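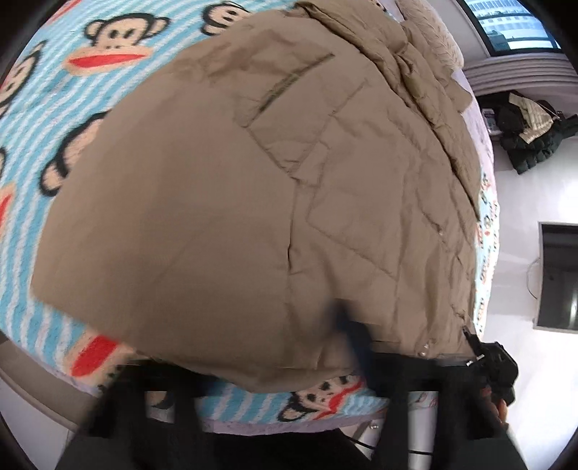 Stores should repair what they sell

I paid to have a zipper replaced last winter and the bill came to more than half of what the coat had cost. The tailor in Anstead apologized when she handed me the ticket. She had no reason to. Taking out a zipper and sewing in a new one is slow work, and she charged a fair price for her time. The trouble is that the coat was priced as if no one would ever need to do that work.

I think any store that sells outerwear should have to offer repairs on it, at a posted price, for a set number of years. Five would be reasonable. I would settle for three.

Hamann, the department store downtown, used to have an alterations counter on the second floor. You could get a lining stitched or a snap reset while you ate lunch. The counter closed and the space went to luggage. The nearest shop that will look at a padded coat now is in Plovmont, 26 miles away, and it takes coats only 2 days a week. Most people I know don't make that drive. They put the coat in a closet, mean to deal with it, and buy another one in February when the markdowns start.

The usual objection is cost. A repair desk needs a trained person, a machine and a drawer of parts, and stores say customers would pay for it through higher prices. They would. I would rather pay a little more at the register than pay for a whole coat again because a slider wore out. Shoppers already pay for returns, for bags and for the music, and few of them complain.

The other objection is that people don't want repairs. My own town suggests otherwise. When the Zomham library held a mending month, residents brought in 716 items. Zomham has 3,000 people. Some of what came in was worn past saving, but a lot of it needed a button, a seam or a new pull.

The parts matter as much as the labor. Makers change snaps and zippers from one season to the next, and a tailor can't match what she can't order. A repair rule should cover that too. If a company sells a coat this fall, it should still be able to supply the closure for it when the posted years run out. Car makers manage this with door handles, and a zipper is a good deal easier to keep on a shelf.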